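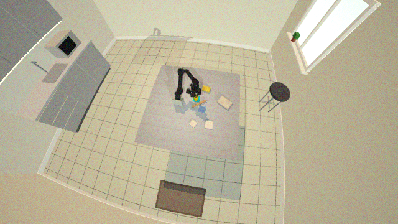
April 15, 2024
by Fiachra Heffernan
Filed under: Home & Other Disasters
12 comments

So we've finally picked the kitchen floor. Well, nearly. I've got 4 sample tiles propped against the skirting and I keep moving them about like a woman rearranging cushions before the in-laws come.

I grew up with lino, so I never gave tiles a thought until we moved to Nundville and inherited a kitchen floor in a shade I can only call wet cardboard. My sister says live with it for a year. My sister doesn't have to stand on it in her socks in January!

First stop was the big place out in Pesville, where the lad on the desk was lovely and tried to sell me underfloor heating before I'd got my coat off. Everything was grey. Grey slate look, grey wood look, a grey called "Oyster" that was the same grey as the one beside it called "Dove". I asked for something warm and he brought out a brown.

Then a neighbour sent me to Ó Flaithearta, the small shop behind the church, and I was in there the whole morning. They have a biscuity one called Veron that I fell for straight away (it looks different every time the sun goes in, which himself says is a fault and I say is the point). The sample's been down by the back door since Thursday week and it hides crumbs brilliantly. Toast, anyway. It's hopeless with coffee grounds.

The sticking point now is grout. Pale grout looks gorgeous in the shop, but I've met my children. Dark grout makes a graph paper effect that I thought I'd hate and now quite like. I've a budget of 500 for the tiles themselves and the fitter wants another 200 just to lift what's there, so whichever one I choose I'll be looking at it until I'm 86.

He can't come until June in any case. The dresser has to go into the hall before then, and the washing machine has to come out, and I haven't worked out where we're going to eat.

If anyone has lived with dark grout for a few winters, will you tell me how it wears? And does the sealing stuff smell as bad as my mother says?

Shared 9 times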